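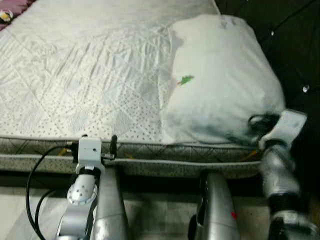

*Single bed, white quilted mattress, one pillow.*

# Turnover safety walk-through, Haugland guest apartment

Okay, so this is my August list for the Haugland place, the one I go through between guests before I hand the keys back to Benedita Moreira. She asked me to type up my comments this time instead of leaving them on sticky notes inside the kitchen cabinet (fair, the last batch fell in the soup pot). Checked means done and fine. Unchecked means somebody still has to do something, and I've tried to say who.

## Coming in

- [x] **Front door lock and deadbolt.** Both turn smoothly. I gave the deadbolt a shot of graphite back in the spring and it's still happy.
- [x] **Spare key in lockbox.** There, and the code is changed.
- [ ] **Entry light.** Works, but the switch plate is loose on the top screw. Benedita, it's a five-minute job and I didn't have the right screwdriver on me!
- [x] **House number visible from the street.** The hedge got trimmed, so you can finally read 261 from a car. Please don't let it grow back over, the last delivery driver went around the block twice.

## Smoke, gas and fire

- [x] **Smoke alarm, hallway.** Loud. Very loud. I forgot to warn the neighbor again and I owe her a cake.
- [x] **Smoke alarm, bedroom.** Pressed and held, good strong beep.
- [ ] **Carbon monoxide alarm.** It beeps when I test it, but the replace-by date on the back has passed. I wrote down the Zikberg one as a replacement. Sofia Prata has the store account, so this one's hers.
- [x] **Fire extinguisher.** Needle in the green, pin in, tag signed. I turned it so the instructions face out.
- [x] **Fire blanket by the stove.** Hanging where it should. The tabs were tucked up inside the pouch, so I pulled them down.
- [x] **Escape route card on the inside of the door.** Still the old one with the coffee ring on it, but every word is readable and the route hasn't changed.

## Floors and wet stuff

I'm fussier about floors than anything else on this list, and I know it. A slip is the one accident we've really had here (me, with a bag of towels, sore hip for weeks) and smooth floors don't forgive you.

- [x] **Mats have grips underneath.** The bathroom one is new. The kitchen one is getting tired but still holds when I shove it with my foot.
- [x] **No standing water at the shower edge.** Ran it for 6 minutes and checked with a paper towel.
- [ ] **Silicone behind the kitchen faucet.** Pulling away at one end. Not dangerous yet, just ugly, but water will find it.
- [x] **Cleaning products up high and latched.** The drain cleaner was on the wrong shelf. I moved it.

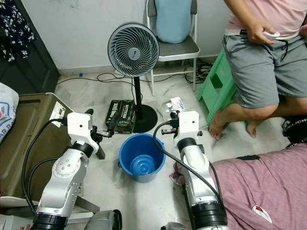 **Can I leave the mop bucket out overnight if guests arrive in the morning?**

Please empty it and put it away, even if you're coming back early. A bucket with water in it is a trip hazard in the dark and a real danger if a toddler is staying.

## Electrical

- [x] **Outlets near water trip properly.** Test button, click, reset. Kitchen and bathroom both good.
- [x] **Cords.** No frays. The Demilar lamp cord was running under the rug again, so I ran it along the wall. Whoever keeps doing that, stop it, I love you, stop it.
- [ ] **Power strip behind the TV.** Too much plugged into it. I unplugged the old radio and left a note, but I'd like a proper strip with a breaker.
- [x] **Water heater setting.** Left where the plumber put it. Hot at the tap but I can hold my hand under it.

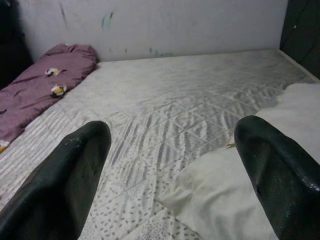 ### CATEGORY: BEDROOMS

- [x] **Frame bolts.** Snugged them all up. The far leg squeaked and now it doesn't, which made my whole afternoon.
- [x] **Mattress seams and corners.** Flashlight and an old library card run along the piping. No spots, no bugs, nothing. I do this every turnover and always hold my breath a little.
- [x] **Window restrictor.** Stops where it should. I leaned on it pretty hard.
- [ ] **Blind cord cleat.** One screw short. The cord has to be wrapped up high before any family with kids checks in, so put this near the top, please.
- [x] **Dresser anchored.** Strap tight, doesn't budge when I pull a drawer all the way out.

## Still open

1. CO alarm (Sofia)
2. Blind cord cleat (me, if I find a matching screw)
3. Power strip (Benedita to okay it)
4. Entry switch plate
5. Faucet silicone

I got through everything in one go, finished at 4:30 and locked up. The Clelport unit is next and I haven't seen the new balcony railing over there yet, so if anyone has the installer's paperwork, send it to me before I drive out.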